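Work surface cleaning, Broltmont site

The Morby coating on the white tabletops is now cleaned with a neutral detergent at a dilution of 1:63. Solvent wipes are withdrawn. They dulled the matte finish on several tops at Mwakyusa last winter.

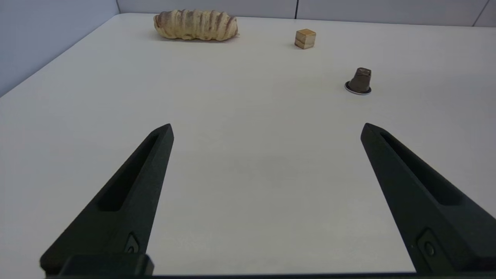

Apply with a damp cloth, leave for 7 minutes, then rinse with plain water. Marker ink that remains after rinsing gets one further pass at the same dilution. Abrasive pads are excluded under section 224 of the site manual.

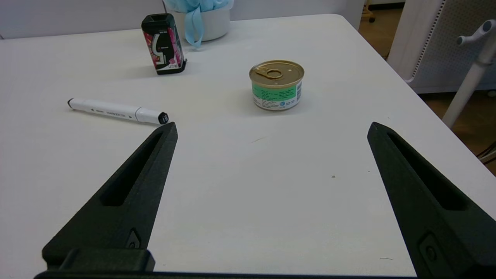

Supplies

Detergent is held in room 312. Send reorders to Salim Lema before the end of December.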